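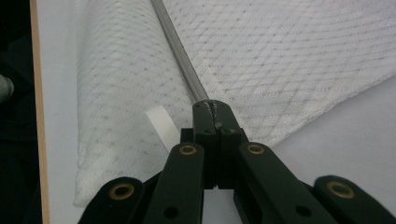 TV & STREAMING

Okay friends, I finished all nine episodes of Pretier last night and I have been walking around the kitchen all morning talking to the coffee maker about it, so I'm moving the conversation over here. Thread, and a long one, sorry! (No big spoilers until I warn you.)

If you missed it, Pretier is the one about the three sisters who inherit their mother's dance hall and can't agree on whether to sell it. I put it off for weeks because the trailer made it look so gloomy. It is gloomy for maybe half of the first episode and then somebody's uncle brings a goat to a funeral and you're in very good hands after that.

Sheyla Quintero plays the middle sister, Nolte (yes, that's her first name, and they do explain it in episode 4), and I would watch her read a water bill. I first saw her years ago in that hospital soap my aunt loved, where she mostly had to gasp in doorways. She gets to be funny in this one! And mean! She's so good at mean.

Fidelina Chávez is the oldest sister and she took me longer to warm up to. I think the writing keeps her too busy early on, always on the phone, always hunting for her keys. Then you get the long dinner in episode 6 and I had to pause it and go stand on the porch for a minute.

Small complaint, and I say it with love: the music. Every time the youngest sister feels something we get the same four piano notes. My husband started humming them whenever I opened the fridge.

Mild spoiler in this next one, so scroll on by if you're saving it for the weekend.

I did not see the letter coming. I had decided by episode 3 that Anselmo Villanueva's character was hiding money, and I told everybody in my house so, several times, with confidence. He was not hiding money. I owe that sweet old accordion player an apology.

Spoilers over, come back!

A few people asked about subtitles versus the dub. I tried the dub for one episode while I was folding laundry and it's fine, the voices are decent, but you lose the way the sisters slip into their grandmother's slang when they fight. Go with subtitles if you can sit still for it (I know, I know, I can't always either).

As for a second season, the only thing I've seen is an interview where the creator, Milagros Apaza, said she has "a notebook and a half" of ideas. No word from the streamer yet. I'd take a Christmas special. I'd take ten minutes of them arguing over the parking lot.

Next up for me is Cerkix, which my cousin swears by and which I'm told has some 391 characters in it, so I may need a chart. Eusebio Flores is in it with a mustache. If you've started it already, tell me whether I can knit through it or if I need to pay attention, and please, please don't tell me who the captain is.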